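Gultard handheld gripper kit, and the paper that sells it
Reviewed by Ritu Prajapati
Posted 17/02/2019

I came to the Gultard kit through the paper, which I suspect is how most buyers will come to it. The claim in the Mavcombe group's write-up is simple enough. You give a person a gripper for each hand, have them do chores with the grippers in place of their fingers, record it all from a camera on the gripper, and train a policy on the recordings. No robot needs to be in the room until the last day. The paper reports a policy that works in rooms it was never shown, and the kit is offered to the rest of us as the way to get there.

We bought two units and used them through a long stretch of recording. Intan Sitompul did most of the handling and I did most of the complaining.

Start with what is good. The grippers are light enough to use for a full session. The fingers open wide, and the pads are chunky blocks you can put on a thick handle without thinking much about it. Nothing came loose. Setup from the box took us one afternoon, most of it spent on calibration, and the printed sheet was clear except for the step where it tells you to repeat step 4 and there are two step 4s.

We recorded 1,065 demonstrations and kept the ones that passed the kit's own checking script. The script threw out 111. It gives you a code and a time stamp, with no hint of what a person should do differently next take, so we were left to work that out by watching our rejects. Fast turns of the wrist accounted for plenty of them. Some we never understood.

My larger doubts are with the method. The paper's headline tasks involve cups, blocks and a folded cloth, objects with a clear outline and one sensible place to grab. We wanted to know about the stuff people have at home, so our list leaned on awkward things: woven storage baskets, wire hangers in a heap, and a person working with both hands. A thin hanger wire crossing other thin wires is a fair test of whether the camera view carries enough information, and a deep basket is a fair test of whether it survives shadow. 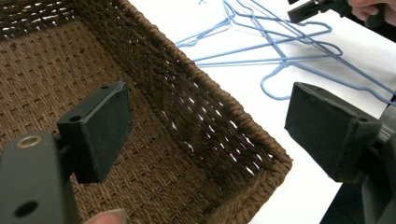 On the hangers, the trained policy managed to lift one clear of the pile in 34 percent of our trials. The paper gives no number for anything comparable. Its nearest task is a single hanger laid out alone, and I would argue that is a different problem. When ours failed it mostly failed the same way, closing on two wires where they crossed and dragging both. The people recording had made that mistake too and fixed it by feel, with a little wiggle, and I don't see how a camera is supposed to learn a wiggle whose cause it can't sense. The authors give force one sentence, under future work.

Baskets went better than I expected. Picking one up by a rolled rim worked often enough that I stopped keeping a grudge about it. Dropping things in was fine. Taking things out of a dark basket was poor, and it stayed poor when we added more recordings, which goes against the paper's tidy chart where more data always helps. Their chart has 3 points on it. I would not draw a line through three points and call it a law, and I'm surprised a reviewer let them.

Then there is the matter of new rooms. We moved the whole setup to a colleague's kitchen and the scores fell by less than I had feared. That is a real result and credit to them for it. But the paper says "any environment," and the test rooms listed in its appendix all have plain tables and good light. Read the appendix before you read the abstract.

For comparison, we still own the older Jirelance rig, where you steer a real arm from a chair. It is slow and tiring, and Intan refuses to use it before lunch. Even so, everything it records is something the arm can do, because the arm did it. With the Gultard you find out afterward that a person's elbow went somewhere your robot's can't. The kit comes with a filter for this called Tsai. It caught the obvious cases and missed several that had our arm stopping halfway with a joint at its limit.

Would I buy it again? For collecting a lot of two-handed recordings quickly, yes, and we are still using ours. As evidence for what the paper says, our results back up maybe half of it. A software update is promised for May, with readable error messages on the list. I'd also like the raw trial counts for the cloth task, which I have asked for twice.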